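How to Sort a Pile of Snacks into a Pantry Basket

Single-serve snacks are easy to buy and hard to store. Once they come out of the big box, the small bags slide around the shelf, fall behind the cereal, and go stale before anyone finds them. A plain plastic basket fixes most of this. The job takes one clear table and a few minutes.

What you need

A basket with open sides, a damp cloth, a marker, and a trash can close by. The basket I use is a Deson with a grid of holes in the walls. Mevlow makes one that is a little deeper. Either works, as long as it fits your shelf with room to lift it out. Measure the shelf before you buy.

Step 1. Clear the table

Wipe the table and dry it. Put the basket at one end and all the snacks at the other. Leave the middle open, because that is where you will sort.

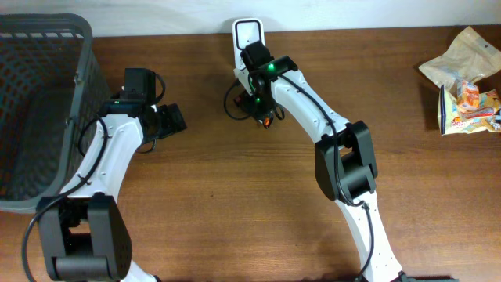
Do the snacks need to come out of their wrappers?
Leave every sealed packet closed. Only food from packets that are already open should be moved, and it should go into a jar or a box with a tight lid – an open basket won't keep it fresh.

Step 2. Check the pile

Pick up each packet and look for the date. Throw out anything past it that you don't want to eat. Squeeze the bag gently to check the seal. Empty wrappers go straight into the trash.

Step 3. Group by shape

Sorting by flavor looks nice but falls apart within a week. Sort by shape: flat bars, puffy bags, and small boxes. Write the date larger with the marker if the print is hard to read.

Step 4. Fill the basket

Stand the bars on edge along one side. Puffy bags go in last, on top, so they don't get crushed. Put the earliest dates toward the front. Stop when the packets reach the rim – anything extra goes in a second basket or back in its box.

Step 5. Put it away

Set the basket at a height everyone in the house can reach. Check it again before the next shopping trip, and shake the crumbs out over the sink when it is empty.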